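Dark mats on high-gloss white floors – guidance requested
Public Buildings Forum > Floors and Finishes
223 views
Share 4

Hadunham_Facilities wrote:
Our department is revising its written standard for hard floors in public rooms and would welcome comments from other members. The current text permits a high-gloss white finish in meeting rooms, corridors and activity rooms. It was adopted when the main concern was how bright the rooms looked under older lamps. The lamps have since been replaced, and we now receive regular remarks from visitors about glare.

Two points remain open. The first is whether large dark mats should be accepted as a remedy in rooms where the finish can't be changed before the next budget year. The second is whether the edge of such a mat should be treated as a level change for visitors with low vision. Our standard says nothing on either matter. The draft goes out for internal review in March.

eastwing_standards wrote:
We addressed the first point last year. Mats were accepted as a temporary measure, subject to written approval for each room and a fixed removal date. The fixed date proved necessary. Several mats approved under an earlier memo had become permanent, and the floor under them had aged differently from the rest. When they were lifted, a clear outline remained, and the whole room had to be stripped. The cost for one small room came to $368, excluding labor.

I would advise against describing mats as a remedy in the standard itself. An appendix would be more suitable.

Zesengate_Property wrote:
We respectfully disagree with the above. Our office has used dark matting over white flooring for several years, and in our view it belongs in the main text. The largest section we maintain measures 560 square feet and is inspected every Monday. Complaints about glare in that room have stopped. Different aging under a mat is a matter of the cleaning schedule, and a schedule can be written.

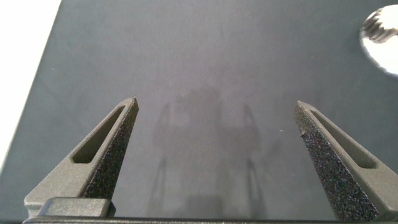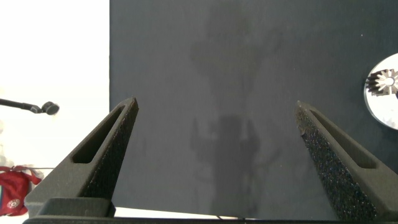
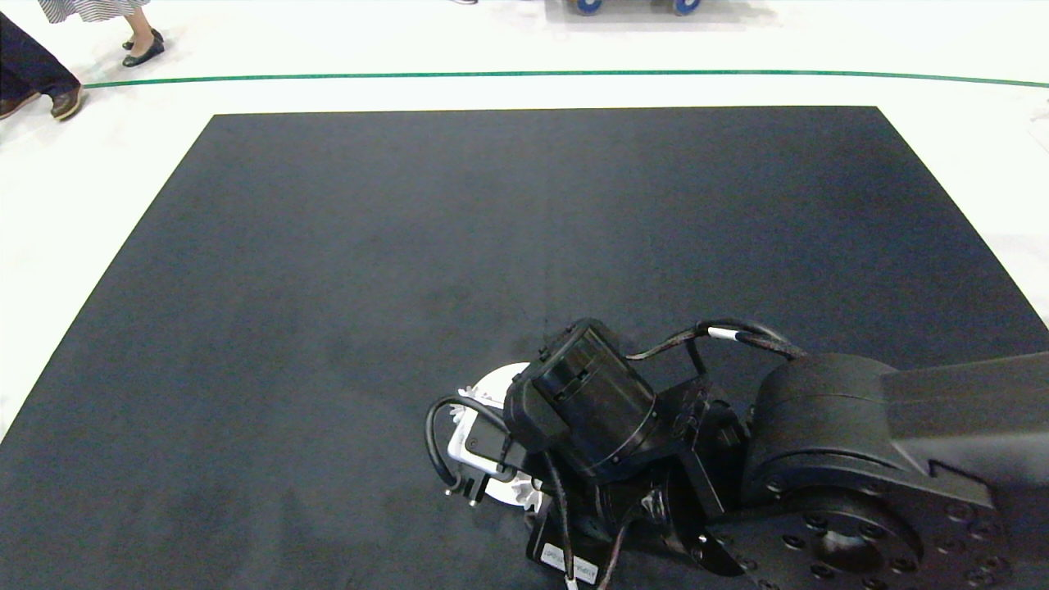
Surface color should be settled before any discussion of thickness or backing. A dark charcoal tone takes the glare out of the middle of a room, but the brightness remains wherever the finish is left exposed. The third picture shows the effect well: the matte surface stays quiet, while the glossy white floor around it returns the overhead light. The same view shows the main drawback, as even faint lighter smudges show on a dark mat, toward the center and the lower left. We therefore ask cleaning contractors to damp-wipe dark mats on the same visit as the floor, and to use no floor finish product on them at all.

eastwing_standards wrote:
The smudging is precisely our objection. Visitors read a marked mat as a dirty room, whatever the cleaning record states. We tested a mid-gray at the Văn annex and found it more forgiving. It also produced a softer edge against the white, which bears on the second question in the opening post.

accessreview_north wrote:
On that second question, I would ask members to be cautious. A strong change from white to near-black can be taken for a step or an opening by some visitors, particularly those with reduced depth perception. A softer contrast is helpful in that respect. However, a mat with any real thickness does have an edge, and that edge should be findable. The two aims conflict, and the standard should say so openly. Our own text requires a beveled border on every mat in a public route and prohibits loose corners.

Zesengate_Property wrote:
Noted with thanks. We accept the point about public routes. Our comments concerned activity rooms, where visitors are seated or supervised. We would not place a charcoal mat across a corridor.

Has any member measured gloss before and after a change of finish? Ovora supplied us with a satin sealer on trial, but our meter is out for service.

Hadunham_Facilities wrote:
We have one set of readings. The existing finish in our main activity room measured 80 gloss units by the window wall. The satin area has not been measured yet, as the sealer is still curing. The figures will be posted in this thread.

On the basis of the replies so far, the draft will keep mats in an appendix, with the beveled border made mandatory on public routes. The color clause is still under discussion.

eastwing_standards wrote:
Please consider adding the removal date as well. We can supply our wording on request.

7 comments
Share this thread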